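Emese Vörös
Soft Goods I: Bags and Small Luggage
Handout 3, The Handle Problem

Before next session, read the Kerr chapter on straps. It is long and he repeats himself, but so do handles.

Last time we looked at how a bag keeps its shape. Today is about how a person picks it up, a subject on which students tend to have opinions and no measurements.

Terms you will be expected to use correctly:

Drop. Distance from the top of the handle loop to the top of the bag. Too short and it won't go over a coat sleeve. Too long and the bag drags on the stairs.

Fall. What the handle does when you let go. A flat webbing strap folds over and lies down. A narrow rounded one keeps its curve and flops out to the side, where it will catch on the next doorknob.

End panel. The narrow side. Beginners treat it as leftover space. Put a zipper down it and you have a second way in, plus a weak seam if you skip the stay tape. (You will skip the stay tape. Everyone does, once.)

On black fabric: it hides dirt, poor stitching and your keys. I will be grading black samples under the bright lamp.

The Lidura test lifts a loaded bag 3000 times by both handles. We have one afternoon, so we will do 200 and use our imaginations.

For the workshop, bring a soft bag with two handles that you use yourself. Empty it first. In August somebody left a peach in theirs, and we all learned something about linings.

Sketch the handles twice, once held up and once dropped, and write the drop next to each. Sketches go in the tray by the door with your name on the back.
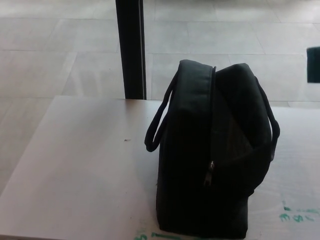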